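Home Browse Unanswered Tags Log in

Repainting a pretend-food set: which topcoat?

Khúc
July 21, 2018

I have a bin of play food from a closed daycare and want to touch up the worn pieces. All hard plastic as far as I can tell. I washed everything in dish soap and tried craft acrylic on one piece. It scratches off with a fingernail after 4 days of drying. Is a clear coat enough, or do I have to strip it and start over?

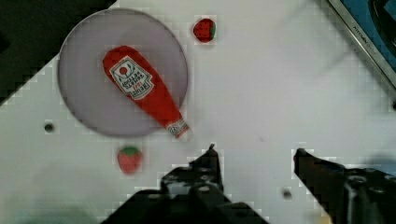

Ketchup bottle on its plate, strawberries next to it.

The printed labels I would like to keep as they are. Budget is small.

Prodley

Just use spray varnish, any hardware store. Worked for me.

Dale McKinnon

A clear coat will not fix this. The acrylic has no grip on the plastic, and varnish over it will peel off along with the paint.

Strip the test piece with rubbing alcohol on a rag. Try a hidden spot first – some plastics haze. Scuff the areas to be painted with 700 grit, wet, then rinse and dry. Mask the labels with low-tack tape and keep alcohol away from them, or the ink may lift. Apply a plastic primer in two thin coats and wait a full day before color. I wait about 100 hours after the last coat before handling.

If the pieces are going back to children who mouth them, leave them unpainted. A dry-to-touch finish tells you nothing about chewing.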